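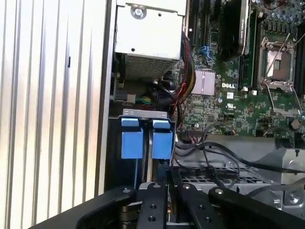

Last updated: July

Desktops > Dell > Power and cables

Browse - Ask - Tags - Log in

I got a used Dell tower off Gametti with no processor in it, and I want to move the drive before I buy one. Can I leave the memory in?

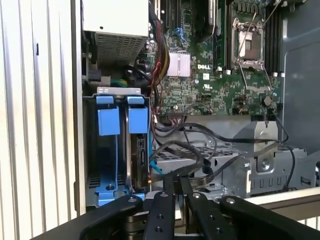

Magdy El Khatib
Yep, leave it. Just keep your fingers out of the socket!

Moataz Abdel Rahman
Unplug it at the wall first - I forgot once.

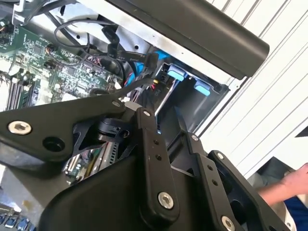

Then do the drive end before the board end.
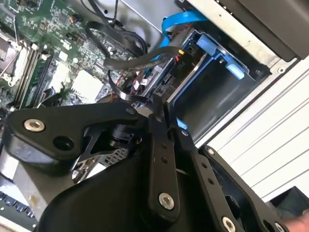
Take notes as you go. I write every label down, like the P10 by the drive.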